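Folding shirts by hand, so that a machine can learn it

Visitors to the Zuvano open afternoon in October were asked to do two things on arrival: sign in, and leave their coats on the rail. Some of them had come expecting a robot that would pick the coats up. What they got for most of the visit was a bed, a pile of clothes and a pair of hand-held grippers, and a member of staff who has spent much of this year using them.

She trains the people who make the recordings. Before that she worked in a hotel laundry, and before that in a shop. She agreed to talk between the second and third demonstrations, on condition that we kept her name out of it. "My mum reads everything," she said.

Zuvano rents part of a building in Mullel, up one flight of stairs from a tile wholesaler. The company is small and does one kind of work. It records people doing household jobs with grippers in their hands, and passes the recordings on to the firms and research groups that build the arms. The current job is clothes, and it is called Sindenero inside the company. She did not know where the name came from. It was already on the door when she started.

"People ask where the robot is, and I say it's not here, it's in Kan," she said. "We do send things over and they do send us videos back. But what we do here is the hands part. You hold a gripper in each hand and you fold a shirt, and you have to do it only with those. You can't cheat and use your thumb."

The tools open and close when the person squeezes the handle. The idea is that if a person can do a job with two stiff fingers on each side, a robot with the same two fingers ought to be able to do it as well. A person wearing no gripper at all would fold the same shirt in a few seconds, but with ten fingers and a sense of touch, and the arm in Kan has neither.

I asked how long it takes somebody new to get used to it.

"The first morning is horrible," she said. "Everyone drops everything. You go to pick up a sleeve and you pick up two layers, or you pick up the shirt and the sheet as well. By the second week it's fine. There was a lad who was quicker than me after three days, which I didn't enjoy."

A visitor had asked her much the same thing during the demonstration, and she had handed over the grippers and let him find out. He managed to get hold of a hem and then could not think what to do with it. A girl of nine or ten did rather better, and was allowed a second turn.

The demonstrations themselves were short. Each began with a garment dropped on the bed without being straightened. One gripper finds an edge and holds it, the other looks for a second place to take hold, and the cloth is pulled out between them until it lies flat enough to fold. She talked while she worked, mostly about where she was going to pinch next and why. 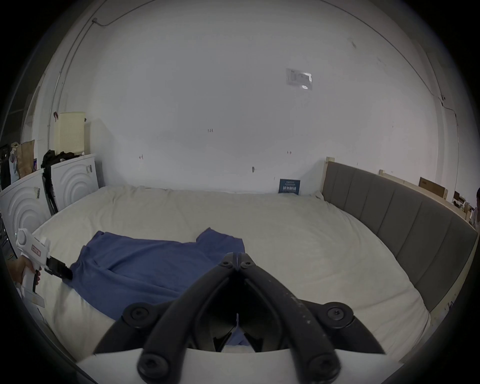

A blue T-shirt on the bed, with the white gripper closed on one edge of it.

"A T-shirt is the one I'd start anybody on," she said afterwards. "It's got a shape you can see even when it's in a heap. You look for a sleeve or the bottom hem. If you take it by the middle you've just got a lump, and you have to put it down and start again."

Starting again is allowed. In the early months the recordings were thrown out if the person fumbled, and only the clean ones were kept. That changed after the group in Kan reported that their arm did well until something slipped, and then stopped dead or carried on folding thin air. It had never been shown what to do next.

"So now we keep the bad ones, as long as you get out of it," she said. "If you drop it and pick it up properly, that's useful. If you drop it and swear and throw it on the floor, that's not. I've had to tell people that."

The count for Sindenero on the afternoon of the visit was 2161 finished recordings, written on a sheet by the kettle. She was not much impressed by the number. A good many of them are of the same sort of garment, she said, and she would swap a few hundred for a decent spread of jumpers, baby clothes and things with buttons. Fitted sheets were tried in the summer and given up.

We talked for a while about the bed. The first recordings were made on a table, because a table is flat and the right height and does not hurt your back. The arm learned to fold on a table. Put in front of a bed it pressed too hard, expecting something solid underneath, and pushed the clothes down into it.

"A mattress gives. You press on it and the shirt goes down with your hand, and then it's behind a little hill," she said. "You don't notice when it's your own fingers. I never thought about it once in all the time I did hotel beds."

Her back does notice. Staff work at the bed for 2 hours at most and then change to something they can do standing up straight – sorting, checking the recordings, or ironing nothing in particular, as she put it, since the clothes are washed and crumpled again so often that ironing them would be a waste. Her wrists were sore for the first month. She now does stretches that a physiotherapist gave her and makes the new starters do them too, whether they like it or not.

The pay was another thing visitors wanted to know about, and she answered that in general terms. It is better than the laundry and not as good as people imagine when they hear the word robot. The hours suit her. She finishes at four and is home before the buses fill up.

Did she mind the thought of teaching a machine to do work she used to be paid for?

She took some time over that one. "I did wonder about it when I applied," she said. "In the laundry we had a folding machine already, for flat stuff. Sheets and towels went through that and nobody cried over it. What was left was the fiddly things, and that was the part that did your hands in. If a robot wants to do bathrobes, it can have them."

She was less easy about care homes, where she had heard the arms might be used one day. An aunt of hers did that work for years. Putting clothes away in somebody's room, she said, was when you had a chat with them and saw whether they were all right. "I'd want someone to still go in. That's not up to me, but I'd want it."

The last part of the afternoon was a video from Kan, shown on a laptop to as many people as could get near it. It showed an arm folding a grey T-shirt on a bed. It took 185 seconds from start to finish and the result was a bit crooked on one side. There was a cheer when the second sleeve went over. An older man at the back asked whether it could do a duvet cover, and was told no, not yet.

She had seen the video before, more than once. She said that she could tell from it which of her colleagues the arm had learned a certain move from, a quick tug at the hem before the last fold. "It's exactly how she does it. She hates it when I say so."

I asked what she would like it to learn next, if the choice were hers. Socks, she said, and then changed her mind. Socks have been talked about for months, and the trouble is less the folding than finding the other one. She would settle for shirts with collars. There are 3 of them in a bag waiting to be tried, and she has had a go at one already in her lunch break. It took her four attempts and she would not say that the collar was flat.

The next open afternoon in Mullel has not been fixed. Anyone who wants to come can leave an email address at the desk downstairs, and should bring shoes that are easy to slip off.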